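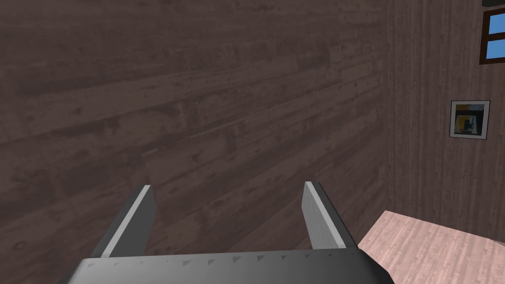 Grey on brown, with a row of little teeth.

Home Posts Allotment Bread Older stuff Contact

Filed under: kitchen, moaning, mostly bread

Search this blog... Go

Sunday, quick one before the second prove is done. 83 minutes on the timer so if this stops making sense near the bottom, that's why.

The rye. Finally. Been trying to get the Jastodow loaf right since we came back from there in May and I think I've got it, or near enough that I'm going to stop fiddling. For anyone new: small bakery, one window, dark square loaf with caraway, sold out before we'd even got our shoes on most mornings. I ate most of one on a wall and have been annoying everyone at home ever since.

First four goes were bricks. Properly bricks. Number three went to the birds and the birds left it. I was following the recipe off the back of the Humeck flour bag, which wants 297 g of water to a bag of flour plus a spoon of treacle, and it just sat there in the tin sulking. Too dry by miles. Dark rye drinks it up, you need a batter really, something you'd pour if you were patient. I'm not so I shove it in with a wet spoon.

Kyu-ri Tak left a comment on the last post telling me to scald a bit of the flour first. Boiling water over the caraway and a third of the rye, lid on, leave it overnight. I was doubtful and also lazy but did it Friday night and the smell in the kitchen next morning, oh my. Malty. Like the inside of a pub but nice. So thank you Kyu-ri, you were right and I was rude about it.

What I did this time, more or less:

Scald overnight. Starter fed at teatime, same as always. Everything together in the morning with salt, no kneading, theres no point with rye. Tin greased with butter, right into the corners. Left on top of the boiler till little holes came up. Hot oven for the first bit then turned down, 6 minutes longer than I wanted to.

Weighed out at 604 g once cool. No idea if that's good, I just like weighing things.

You have to leave it a day before cutting. I know. I cut the last one after an hour and the knife came out looking like I'd been plastering.

Tin is the old Kaneko one from the charity shop, the lid doesn't fit but I put a tray on top. The Vova tin that came with the mixer is too wide, loaf comes out flat, I use it for flapjacks now.

Next time want to try it with less treacle and maybe some sunflower seeds on top. Also need more caraway, I've used the whole jar and the corner shop only has cumin which is NOT the same, whatever the man says. If anyone has a decent place for buying it in bigger bags put it in the coments please.

Right, timer. Oven's not even on yet.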